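Ticket: planner stalls on approach to tray
Component: Massawe motion planner
Reported by: Wafula Urio

Planner times out at 200 ms on the kitchen counter setup. Goal pose is above the slatted tray. Perception output looks normal.

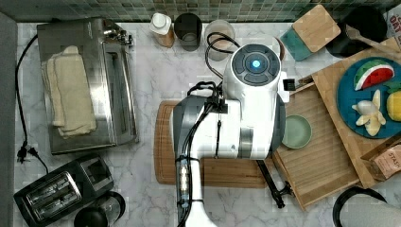

Gangadharan Ramasamy: Reproduced on replay, 20 runs out of 70. The collision map treats the tray ridges as separate obstacles -- voxel size is too fine. Merged them and raised the timeout. No stalls since. Leaving open for Esther to review.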